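Making a Set of Small Picture Cards

Start with heavy white paper. Cut it into strips 2 inches wide, then cut the strips into rectangles. One sheet of poster board is enough for 34 cards, with a little left over for mistakes.

Draw on one side only and leave a white border. Use markers in a few strong colors. Let the ink dry for 20 minutes before stacking.

To pass a card, hold it by the edge between thumb and finger and keep the design uncovered.
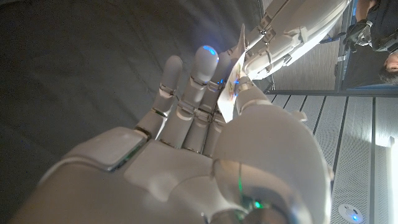
A small white card with a design in red, yellow, green and blue, held at an angle.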